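Chapter 7
Bail and Remand

By the end of this chapter you should be able to:
explain the difference between bail and remand in custody
set out the matters a court weighs before it grants bail
describe the conditions a court may attach, and what follows if one is broken

7.1 The decision at the first hearing

A person who is charged with an offence has not been found guilty of it. Weeks or months may pass before the trial, and someone has to decide where that person will spend the time. If the court grants bail, the defendant goes home and must come back on a set date. If it refuses, the defendant is remanded, meaning held in custody until the next hearing.

In this chapter we use the courts of Ivell, the model jurisdiction introduced in Chapter 1. Its rules are close to those of many common law systems, though the details differ from place to place. Section 12 of the Ivell Bail Act gives every defendant a starting right to bail. The prosecution must then show why bail should be refused.

The first hearing is short. In the Cutham district court a contested bail application is listed for 40 minutes, and many take less. No witnesses are called as a rule. The court hears from both sides, reads the charge and any record of earlier convictions, and gives its decision aloud with reasons.

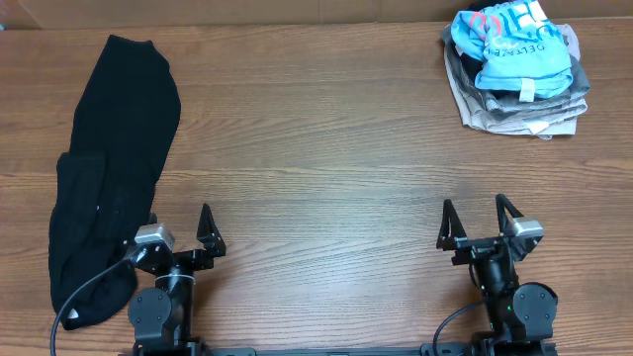

Three questions come up in nearly every contested case. Will the defendant come back to court? Is there a real risk of further offences? Might witnesses be approached or evidence destroyed? A strong case on one of these can be enough for a refusal, but the court must point to facts. A general feeling that the charge is serious will not do - this was settled in Lehner, which we read in full in section 7.3.

Conditions are often the middle course. A court may order the defendant to live at a named address, hand over a passport, report to a police station or keep away from certain people. It may also ask for a sum of money, which is lost if the defendant fails to appear. In Arnik the sum was set so high that no one in the defendant's position could have paid it, and the appeal court treated the order as a refusal of bail under another name.

A defendant who is remanded can ask for the decision to be looked at again if circumstances change. Under the Ivell rules the court must in any case review custody after 90 days.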